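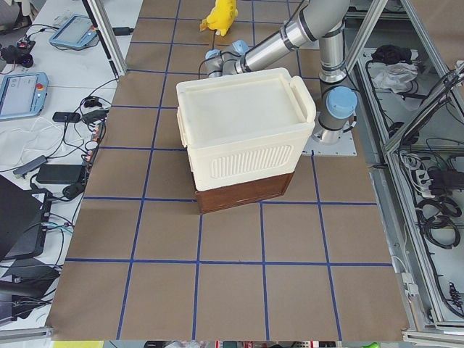
Chapter 2
Putting Things Away: Lids, Boxes and the Honest Label

Most households own more containers than they have things to contain. The first storage audit set in this course asked students to list every vessel with a lid in one kitchen and one hall cupboard. The winning entry ran to 51 items, of which a good many held other, smaller items with lids. The student received full marks and, we hope, some help.

Chapter 1 dealt with getting rid of things. It was the easy chapter. What remains has to live somewhere, and this chapter concerns the somewhere: what sort of container suits what sort of object, how one container may sensibly be stood on another, and how to mark out a surface so that sorting doesn't end with everything in the middle.

2.1 The sorting surface

Clear a table before you begin. Cover it with brown kraft paper and divide the paper with coloured tape into cells big enough for the largest thing you mean to sort. The tape needn't be perfect. Students who fuss over their corners tend to run out of afternoon.

One cell takes one object, or one family of objects. A soft toy gets a cell to itself, and it will look at you the whole time. Sorters report that soft toys are the slowest category in the house, slower than tax papers, and the Skyrme method (page 238) goes so far as to leave them until after tea.

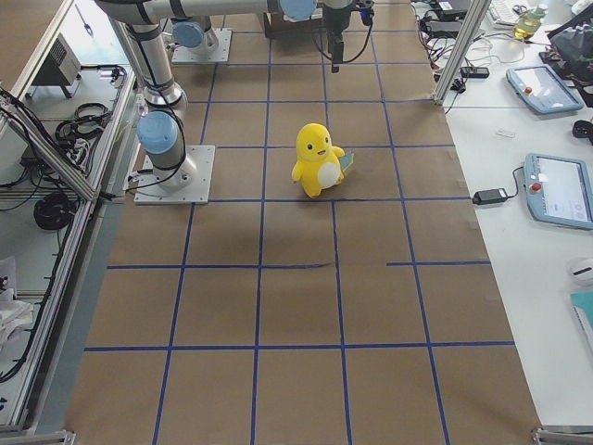
Beca Sayce objects to the tea. In her view toys should go first, while everyone is still strict, and anything left on the paper by five o'clock has been kept by default and ought to be given a shelf and an apology. We have tried it both ways and now own more toys than when we started.

2.2 What goes under what

A rigid plastic bin with handles can be carried full, provided someone has thought about what "full" weighs. A wooden box generally can't, or not by the person who filled it. The wooden box therefore goes at the bottom and the plastic one on top, where it can be lifted off without a family conference.

Two cautions. If the upper container is wider than the lower, check that it sits squarely before you let go. And whatever is in the lower box will be needed on Wednesday, when your arms are full of groceries.

2.3 Terms used in this chapter

Resident: an object in daily use.
Lodger: an object used once a season, such as the esky.
Squatter: an object whose owner has moved to Perth.

Exercise 2.1 asks you to sort the contents of one cupboard using these terms. Allow 120 minutes, and do not start with the cupboard under the stairs.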